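From: Baltasar Soler
Date: Saturday, January 4, 2020
Subject: Re: [melldale-pantry] Shelf depth and stock rotation

On the list, Moya wrote:
> We put up the 424 mm shelves from the Fineo catalog in March and
> I still find expired stock at the back. Would a deeper shelf with
> a sloped insert be any better, or should I go shallower? Most of
> what we hold is cans and round tubs with plastic lids. Also, does
> anyone label lids instead of sides?

Moya,

Go shallower. A sloped insert works when every item in a lane has the same diameter. With mixed stock the narrow containers drift sideways and the wide ones bind against the dividers, and then you are reaching over the front row anyway. I ran the Drodero insert on one bay and took it out again.

Depth should follow the container. A standard soup can is close to 3 inches across, so a 424 mm shelf takes five deep with some slack. Two or three deep is as much as I can keep in date order by hand. If you can't return the shelves, put a fixed block at the back and treat the space behind it as lost. Check the clips first – mine were 5 mm pins, and they sag if the load sits too far forward.

On lids: yes, if the shelf is below chest height. Side labels only help when the container is facing you, and round ones turn. Pull-tab cans leave very little flat area, so I put the date on the side of those with a paint marker.
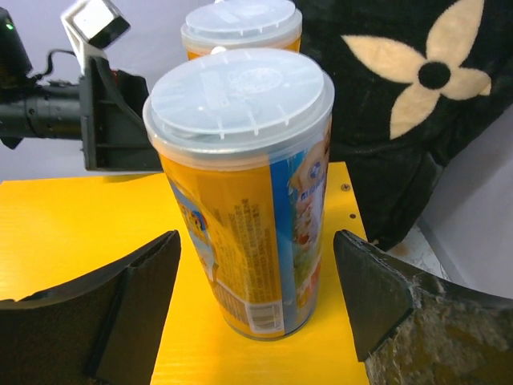
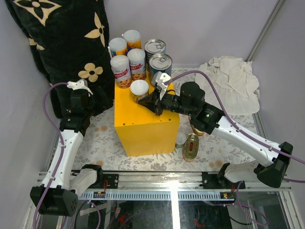 For the date itself, use month and year only, in figures at least half an inch high. Day numbers slow people down and don't change which item gets picked. Paper dots are fine on plastic lids but come off if the lid is washed, so date the body as well on anything that gets refilled.

Your other question, from last month, was about load. My long shelf is rated at 74 kg evenly spread. I would keep well under that with canned goods, as the rating assumes a wall fixing at both ends and yours has one. The 575 mm bracket spacing you mentioned is too wide for particleboard. Add a center bracket before you reload it.

I have not tried the wire version. If somebody here has, I would like to know whether short cans tip between the wires – the spacing in the drawing looks wide to me.

Baltasar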